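Hand-held gripper fingers stop closing fully partway through a session - what are we missing?

Posted in Stultumov Community Help > Grippers and end tools

We run a pair of hand-held grippers, one in each hand, with tracking markers and a head camera, all logged through Trellis.

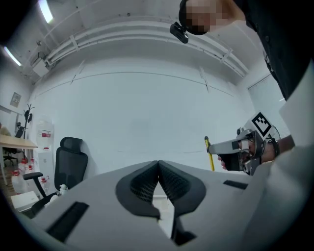
The trouble only ever shows up in the left one. For the first hour or so it is lovely. Squeeze the trigger, the fingers meet along their whole length, and the width reading drops to zero as it should. Then somewhere past the hour the log starts saying the fingers are 8 mm apart when I can see with my own eyes that they're shut. Let go, squeeze again, sometimes it comes back, sometimes it doesn't!

Last month we recorded 1,369 short clips and had to look hard at every one after the fault began. I only spotted it when a replay on the arm (a Varkivix, small bench model) dropped everything thin it was asked to pick up. Sticks, pens, a folded card, all straight on the floor. Thicker things were fine, and I suppose that fooled us for so long.

So far I have:
- swapped the soft pads left to right
- cleaned the fingers and the slide
- put in a fresh cable
- run the zeroing step again before each session

The cable seemed to help for a day, then the fault came back. I'm really enjoying this project and would love to get it going again before the end of June. Has anyone met this one?

Posted by clampandhope

tealkettle
Member

Oh, I know this one, or something very like it! Ours turned out to be the little grub screw that holds the sensor magnet on the finger shaft. It creeps round a tiny bit with every hard squeeze, so the zero you set at the start is no longer the real zero by the end. It looks like heat and it isn't heat. I spent a whole week pointing a desk fan at the thing.

Quick check: put a dot of paint pen across the magnet holder and the shaft, so it makes one line. Do your normal session. If the line has split in two afterwards, there's your fault. Tighten the screw, add a drop of medium thread lock, leave it overnight and zero it again in the morning. Don't use the strong stuff or you'll never get it off.

Two other things from our bench. Zero it with a gentle squeeze, the same each time. If you crush the pads while zeroing, then every normal grip reads as slightly open - a smaller error than yours, but it adds up. And please try the replay with the arm at low speed and nobody's hands near the fingers until you trust the numbers again. A reading that says open when it's shut will make some controllers push harder. We cracked a finger shell that way, and I was glad it was only a shell.

You needn't throw the clips away either. In ours the offset jumped in steps, so once I plotted the smallest width in each clip the jumps stood out beautifully. We fixed most of them by taking the offset back off, and binned 80 that had a jump in the middle.

Lò
New here

try updating Trellis, mine did weird stuff on the old version

gripwright_b
Regular

I doubt an update will cure it if only one hand is affected, though it's worth writing down which version you're on.

Agree with the paint dot, brilliant trick. If the line stays whole, look at where the cable leaves the handle. A fresh cable that works for a day and then fails sounds to me like it's being bent sharply in use. Leave a loose loop by the wrist and tape it so it can't pull.

I'd also add a closed-finger check every ten minutes while recording. Shut the fingers, hold for two seconds, carry on. It feels like a nuisance for one afternoon and then you stop noticing. When our own left gripper slipped we lost almost 1,360 clips before anyone looked, and that check would have caught it before the first tea break.

clampandhope
Original poster

The line split! Clean in two after an hour and ten minutes. Thread lock is on and it's sitting on the shelf until tomorrow. I've started plotting the smallest widths as well and can already see three jumps. Will post the next long session here once it's run.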